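My aunt's front hall in Pudivar was painted 5 times in 2 years, and she still calls the color "white." She means it as a complaint. The whites she tried had names like bread and weather, and each one, once dry, looked like the inside of a refrigerator.

Choosing paint used to be a short errand. Greka, the paint shop on the corner, now stocks 3,000 colors, of which 360 are gray. Tyra Lundgren has run the mixing counter there long enough to recognize a marriage in trouble by its sample pots.

"They come in Monday wanting warm," she told me. "By closing they want warm but cold."

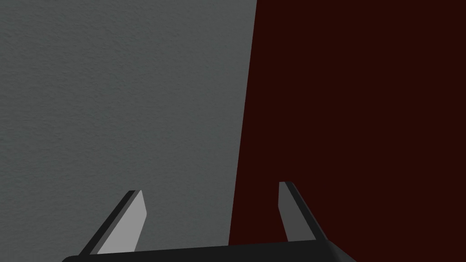 *Medium gray meets deep oxblood, with no trim between them.*

Dark reds are having a good year, which the shop puts down to boredom. People spent a decade in rooms the shade of oatmeal and would now like to feel something at dinner. Desmond Castellanos did his dining room in April. He loves it. His wife, Anika Alcantara, eats in the kitchen.

Lundgren's advice is dull and free: paint a big board, lean it against the sofa, and look at it at breakfast and again at night with the lamps on. Hardly any of her customers do this. They hold a chip the size of a cracker up to a window, squint, and buy two gallons.

My aunt did try the board. She liked it so much that she hung it in the hall, over the white.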